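Pikusberg Scheduler review: fine for posting, weak on everything else

Last updated: Tuesday
124 shares | 10 comments

I run two joke accounts and a page for a small comedy night in Drumenton, and for years I posted everything by hand. In March I moved all three to Pikusberg, a scheduling tool that queues posts and sends them out at set times. The paid plan allows 100 queued posts per account.

Setup took one evening. You connect each account, pick your time slots and start filling the queue. The editor is plain and quick, and it saves drafts as you type. I lost one post in the first week – my own fault, I had closed the tab while it was still uploading a picture.

The duplicate checker is the feature I wanted most. It compares a new post with your old ones and warns you if the wording is close. I imported 1190 old posts and it found several jokes I had told twice. It does not check against other people's accounts, so it won't tell you if someone else got there first.

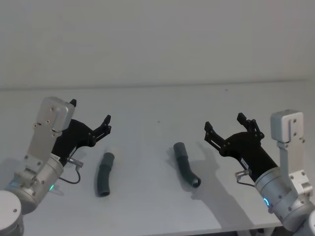 Two robot arms and two dark gray hose pieces on a white tabletop.

Replies are the weak spot. They arrive late, in one long list, and there is no way to sort them by account. I went back to the regular app for that. Stoltiten, which I used before for the comedy night, handles replies better but costs more and has no duplicate check.

The statistics page shows likes, reposts and new followers by day. I would like to see which time slots do best, and support told me that is planned – no date given.

I'm keeping it for the joke accounts. The comedy night page is going back to Stoltiten when the month is up.

Fulgencio Figueroa

Related
Stoltiten for small venues: a second look
Solís caption editor review
How to clean out an old follower list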